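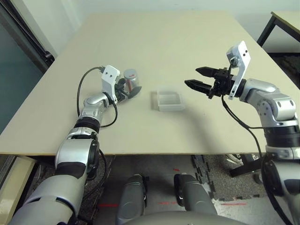
Season two of *Miria* comes to Zusora in September, with 19 new episodes. The show follows a young otter who keeps a lighthouse with her grandmother on a small island, and the second season picks up the morning after the storm that ended the first. The opening episode, "The Lamp Goes Out," is the one younger viewers will probably want to act out at home. Miria needs a new lamp housing and has to bring it across the bay on a raft. For the lamp, a small can like the silver one with the red stripe is the right size for little hands, and a shallow clear plastic tray like the one beside it makes a good raft or a good bay, depending on which way the story goes. Check that the can has no sharp edges before you hand it over.

The first season ended with the harbor flooded and the old gull, Captain Tatter, missing. Zusora's summary of the new episodes says he is found by the third one, so parents of worried children can pass that along now. He has a hurt wing and spends a good part of the season on the ground, where he teaches the puffin chicks to read the tides and complains about the food. 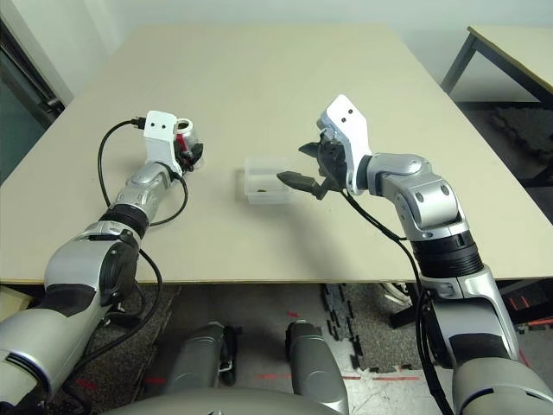 ## What changes this season

Polishchuk, the studio that animates the show, has redrawn the island. The village now sits on both sides of the harbor, and there is a new family of seals on the north beach. The seals don't trust the lighthouse at first. Their side of the story takes up most of episodes four through seven, which play as one long plot and should be watched in order. The rest can be seen in any order.

Each regular episode still has two short stories and a song. The finale is a single 60-minute special with no break in the middle, so it may need to be split over two evenings for the youngest viewers. It includes a chase through the sea caves that is darker than anything in season one. Nobody is hurt, but the music is loud.

The theme song has a new second verse. The tune is the same. 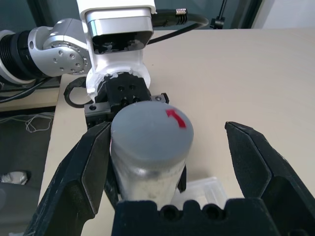
## Catching up on season one

All of season one is on Sivison, in English and Spanish. If you only have time for a few episodes, these cover what you need:

- "Grandmother's Keys" explains who looks after the lighthouse and why Miria isn't allowed in the top room.
- "Tatter's Map" introduces the Captain and the sea caves.
- "High Water," parts one and two, is the storm.

The puffin episodes are funny but can be skipped.

## Our season one poll

We received 3,545 votes for favorite episode. "Tatter's Map" came first, ahead of "High Water," part two. Last place went to "The Long Nap," in which Miria's grandmother sleeps through a village picnic. Several readers wrote to defend it, and we will print a few of those letters in the next issue.

## Coloring sheets

We have 100 printed sets of the island map and character sheets to give away. To ask for one, reply to this newsletter with your mailing address and the word "otter" in the subject line. One set per household, please. The same sheets will go up on our downloads page once the printed ones are gone.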